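Table Setting, Handout 3: Where Does the Fork Go?
Instructor: Etornam Kwofie

Most charts put the fork on the left and call it settled. I'm not convinced the charts are worth 57 pages of your reader.
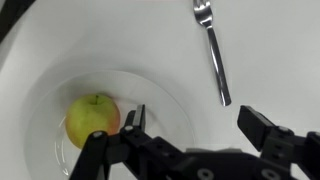
Reading time: 3 min

Fork on the right, apple on the plate. A chart would mark this wrong. Could you still eat? Agyeman's chapter says the diner would "hesitate," and offers no evidence for it.

Now add a mug and a knife. Does the rule get any stronger?

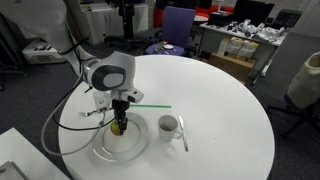 Fig. 2. Plate with apple, mug and knife to its right.

Yu (p. 152) claims a round table needs stricter spacing than a square one. He never measured a round table. Treat the claim as a preference

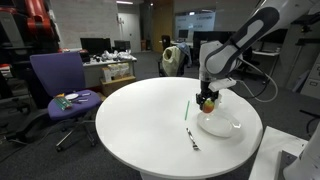 and mark it that way in your notes. The same goes for his remarks on straws, which he would ban from any table with a fork on it.

For Monday: read Rautiainen, skip the appendix.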